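August 2025

So the novella. I know, I know, I said I'd post an update in June and then I went completely quiet, which if you've been reading this blog for any length of time you'll recognize as a sign that the writing is either going very well or has fallen in a ditch. It was the ditch for a while! It's out of the ditch now, mostly, and I want to write down how that went before I forget.

Quick recap for anyone new. The thing is called *Londel*, after the town it's set in, and it's about a woman who comes home to run her late aunt's ferry and finds out the ferry has been carrying something it shouldn't. I planned it as a short story. It was over 800 words before anyone had even gotten on the boat, so that idea died pretty fast.

What went wrong was the middle. I had a beginning I loved and an ending I'd been carrying in my head since last winter, and between them there was this long soggy stretch where my main character kept walking to places and thinking. She walked to the dock and thought. She walked to the bakery and thought. At one point she walked to the neighboring town, Grimham, a trip that would take most of a day by my own map, and she thought the whole way there and bought a hat. I'm fond of the hat. The hat is gone.

I tried all my usual tricks. I changed the font. I wrote a scene from the end to cheer myself up (it's good, I'm keeping it). I printed the middle chapters out, spread them on the floor and moved them around, and learned that you could read them in any order at all and it made no difference, so that was a fun evening.

Then I did the thing I always resist, and sat down with no laptop and no phone, only a notebook, and stayed put until I had one real question about the story.
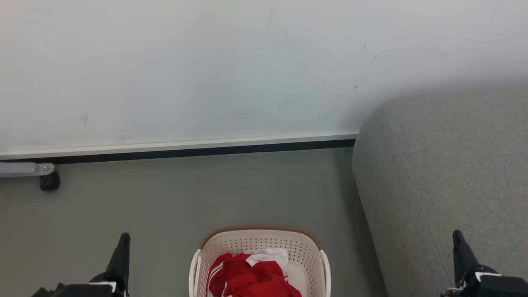 *Blank wall.*

The question I came up with was "what does the ferry inspector want?" and I'm a bit embarrassed by how long it took me to ask it. He'd been in the book since chapter two. He turned up, he frowned at the paperwork, he left. He was basically a weather system with a clipboard. Once I decided he wanted the ferry route for himself, and had wanted it since before the aunt died, all of those walking-and-thinking scenes had somewhere to go. He could be at the dock already when she gets there. He could be in the bakery, being nice to people, winning them over one cinnamon roll at a time!

I rewrote chapter five that same night and it came out at 1342 words, and for once I didn't want to throw any of them away. I did go back in the morning and take out two jokes about eels.

A few of you asked what software I'm using, so: I draft in Andero now. I moved over from plain text files in the spring and I like it a lot, apart from the daily goal bar, which turns a really judgmental shade of orange if you haven't written by the evening. You can switch it off. I switched it off, missed it, and switched it back on again. For notes I'm still on paper, because I've tried every app going and I end up spending the whole session picking tag colors.

Next job is the names. The river is called the Adugna in chapters one to four and then has no name whatsoever for the rest of the draft - I think I got tired of typing it. I need to go through and put it back, and also decide if the locals would even say the full name or just call it "the river" like everybody does who lives near one. I grew up ten minutes from a creek and couldn't tell you what it's called on a map.

After that there are 3 chapters left to fix, and one of them is the storm, which I've been putting off because I know nothing about boats in bad weather and all my research so far has been watching videos of docking accidents. If you sail and you don't mind extremely basic questions, please leave a comment. I mean really basic. I had to look up which side was port.

I'm also thinking of posting the first chapter here once the river's sorted out, if people would like to read it? It has the aunt's funeral and the first ferry crossing and a goose. Let me know, and be kind about the goose, he's staying in.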